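Moving a fellowship to another host: who keeps the equipment and the unspent overhead?

Asked October 12, 2025
Tags: fellowships, host transfer, equipment, indirect costs

I hold an individual research fellowship from the Fovari Foundation, hosted at the Oston Institute. The award has 12 months left to run. I have been offered a position at Quintanilla and want to take the fellowship with me. Fovari says in its general terms that the award is "portable with the consent of both hosts", and Quintanilla has already said yes in writing. Oston has not said no, but the grants office has sent me a list of points to settle first and I can't tell which of them are normal.

The points are:

Equipment. Everything over 300 dollars bought on the award was entered in Oston's asset register. The grants office says that this makes it Oston property and that it stays. My reading of the award letter is that equipment "follows the research". Both statements can't be true at once, as far as I can see.

Overhead. The award carries a flat 10 percent for indirect costs. Oston took the full amount for the whole term in the first year. Quintanilla wants its share for the months I will be there. Oston says the money was "recognized" and can't be returned.

Notice. The transfer form asks for the signature of the current host at least 21 days before the move. Oston says its own clock only starts when the equipment question is closed.

Data. All of my raw files are in Humon, under the Oston site license. I have been told I can export them. I have not been told in what format.

I would like to know what is usual on the first two points, and whether a host can hold back a signature over equipment. I am not looking to start a fight. My contract at Quintanilla starts in April, so there is time, although less than it looks once the holidays are taken out.

Things I have already done: read the general terms twice, asked the Fovari program desk (automatic reply only), and asked a colleague who moved a different award a few years ago and remembers nothing of the paperwork.

Answer 1 (accepted)

I handle outgoing transfers at a mid-sized university. Not Oston, and I have no access to your award letter, so check each point against the text you signed.

The order of documents matters more than anything else here. In most private awards it runs: award letter, then special conditions, then general terms, then whatever the host's internal policy says. An asset register is internal policy. It records where a thing is and who answers for it in an audit. It can be evidence of ownership, but it does not create ownership against the funder. If your award letter gives equipment to the research, the register entry is a bookkeeping step that has to be reversed, with a disposal form coded as "transfer to other institution" or similar. If the award letter is silent and only the general terms mention equipment, look for a sentence saying that title vests in the host on purchase. It is common. Where it is there, Oston is right about title, and you are left with asking for a loan or a sale at book value.

The phrase "follows the research" is weaker than it sounds. I have seen it read as a statement about use: the host has to make the equipment available to the project for as long as the project runs, wherever it runs. Under that reading Oston can keep title and still be bound to let the items go for the remaining 12 months. Ask Fovari which reading it applies. Put the question as a choice between the two, in one email, with the sentence quoted. Program desks answer that kind of question faster than an open one.

On overhead: a flat rate is nearly always earned over the period in which the direct costs are spent. Taking it all in the first year is a cash matter. What Oston calls "recognized" is income booked in its accounts, and booked income can be corrected in a later period. The calculation is simple. Take the direct costs spent at Oston up to the transfer date, apply 10 percent, and compare the result with what Oston took. The difference goes either back to Fovari or straight to Quintanilla, depending on the transfer form. You should not be the one to negotiate this. Ask the Quintanilla office to write to the Oston office. They do it regularly and it keeps you out of an exchange about money that isn't yours.

On the signature: I know of no general rule that lets a host withhold consent because of equipment, and also no general rule against it. If the terms say "with the consent of both hosts" and don't add "not to be unreasonably withheld", the host has room. In practice the way through is to split the form. Ask Oston to sign the transfer of the award with an annex that says "equipment to be settled separately by" and a date. The 21 days then run from the signature. We accept annexes of this sort as both sending and receiving host.

Two things to do before anything else. Get a financial statement from Oston with a cutoff date near your last day, and ask for it in writing. And do not order anything on the award from now on unless it will be used up before you leave.

Comment on Answer 1, by the asker: Thank you. The award letter has no sentence on title. The general terms say "vests in the host institution for the benefit of the project". So I suppose both of us were half right. I have sent the two-way question to the program desk.

Comment on Answer 1: "For the benefit of the project" is good wording for you. Quote all of it each time, never only the first half.

Answer 2

They always keep the equipment. Mine did. Just buy it again with the new place's startup money and move on.

Comment on Answer 2: Depends on there being startup money. A fellow coming in on an external award often gets none.

Answer 3

Adding to the accepted answer on the data, which it skips. Humon exports in its own archive format by default, and that archive opens only under a Humon license. Check first whether Quintanilla has one. If it does, ask both site administrators for a project transfer, and your version history and access log should come along. If it doesn't, export to plain files and keep a checksum list made on the Oston side before the account is closed. Have somebody at Oston confirm the list by email. Also check the consent forms if there is anything about human participants in the files. A form that names the host as data controller may need an agreement between the hosts before a single file moves, and these agreements are slow.

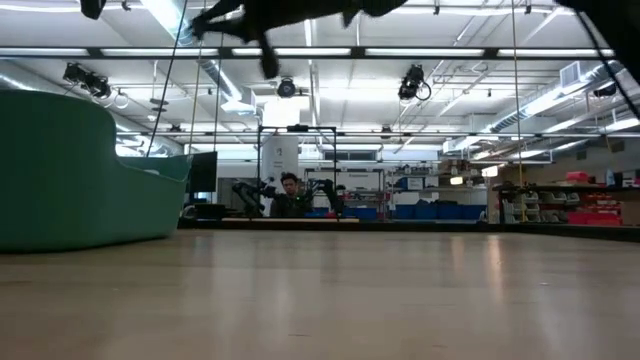 Equipment is easier to settle if you stop treating it as one item. Make a table with the asset number, the purchase date, the price, the budget line it was charged to and whether the remaining work can be done without it. Then sort it into what is specific to the project and what any room would have. The second group is where to give way. A black computer monitor on a stand may well be over the 300 line and in the register, but it is general office equipment, it has lost most of its book value, and shipping it costs goodwill as well as money. Robot arms, sensors, custom fixtures and their cables belong in the first group, and with those check that controllers and cables are listed with the main unit, as they are sometimes registered separately and then get left out of the transfer. Furniture and padding I would not even put on the table. Send the grants office the short list with the long one attached, marked as released to Oston, and ask for a reply on the short list only.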